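Why Does Wood Have Stripes?

Run your finger along a wooden table, or a cutting board, or the edge of an old door, and look closely at what is under your fingertip. Chances are you will find lines. Some are straight like the lines on notebook paper, some wiggle, and some make shapes that look like mountains or flames or the ripples in a pond after you toss a pebble in. People call these lines the grain, and every piece of wood has its very own. To find out where they come from, we have to go back to when the wood was still part of a tree, standing outside in the rain and the sun and growing a tiny bit every day.

How a tree gets fatter

You might think a tree grows the way you do, with every part of you getting bigger together. Trees have a different way of doing it. Just under the bark there is a very thin layer, thinner than a piece of paper, and that layer is the busy part. It makes new wood on its inside and new bark on its outside. The old wood in the middle stays right where it was. So a tree is a bit like a person who puts on a new sweater every year and never takes the old ones off!

In spring, when there is usually plenty of water, many trees grow fast. The wood they make then is often pale and a little softer. Later in the summer they slow down, and the new wood is darker and more tightly packed. By December, in places with cold winters, the tree is resting and hardly growing at all. Then spring comes and it starts over with a fresh pale layer. One pale band and one dark band together make one ring, and in those places one ring usually means one year.

If you find a stump with 17 rings, that tree was most likely 17 years old when it was cut. Some trees live far, far longer than that. An oak in the woods at Husholm is 600 years old, and it takes 6 grown-ups holding hands to reach all the way around it. (We tried it with children too, and there was a lot of giggling and we had to start again.)

From rings to stripes

Now, rings are round, and the lines on your table probably aren't. What happened? It all depends on how the log was cut. Think of a rolled-up jelly cake. If you slice it the usual way, you see a swirl. But if you cut it the long way, from one end to the other, you see stripes. It's the same cake with the same jelly, and only the knife went in a different direction.

A log works the same way. Saw straight across it and you get circles. Saw it the long way and the circles turn into lines that run up and down the board. When the saw passes near the outside of the log, it slices through the rings at a slant, and that is how you get those lovely pointed shapes that look like mountains.

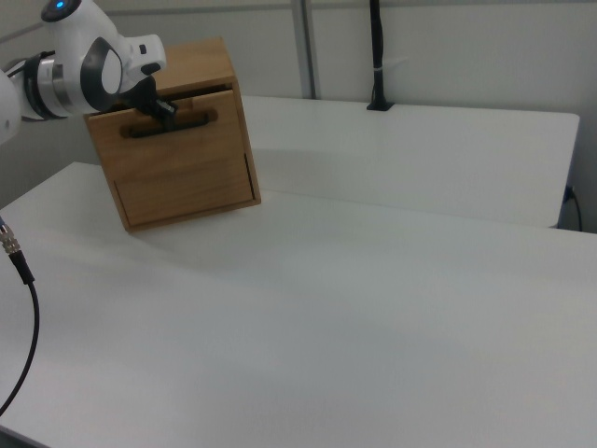
A little cabinet made of honey-colored wood. Can you spot the grain?

Is all grain the same?

Not at all, and looking for the differences is half the fun. Pine often has bold stripes, because its spring wood and summer wood are such different colors. Maple can be so smooth and pale that you have to tilt it toward a window to see anything. Trees that grow in places where it is warm and wet all year long may not make clear rings, because they never get a proper winter rest.

Then there are knots, those round, dark spots like eyes. A knot is the place where a branch used to be. As the trunk got fatter, it grew around the bottom of the branch and tucked it inside. You'll sometimes see the lines in a board bend around a knot, just the way water in a stream bends around a rock.

The grain is useful, too. Wood splits much more easily along the lines than across them, and this is why firewood is chopped from the end of the log. Carpenters think about it every time they pick up a board. If they put the grain the wrong way on a chair leg, the leg could snap when somebody sits down!
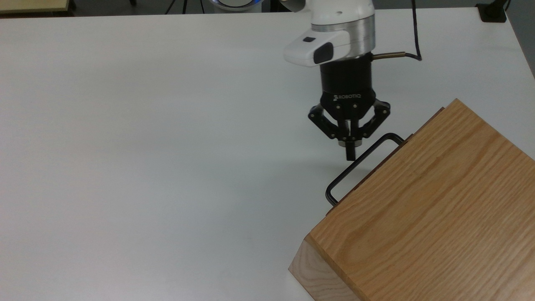
A wooden box on a plain white tabletop.

Something to try at home

You will need a sheet of thin paper, a crayon with the wrapper peeled off, and 2 pieces of rough, unpainted wood. Ask a grown-up first which pieces are all right to use.

Lay the paper over the first piece and hold it still. Rub gently with the side of the crayon, going back and forth until lines begin to show. Move to a clean part of the paper and do the same with the second piece. Are the lines close together or far apart? Did you catch a knot?

If nothing shows up, the wood may have been sanded very smooth, so try an old fence board or a log instead.

Words to know

Bark: the outer covering of a tree.
Grain: the lines and patterns you see in wood.
Knot: the spot where a branch joined the trunk.

From the Weltville Children's Nature Pages, July 10, 2019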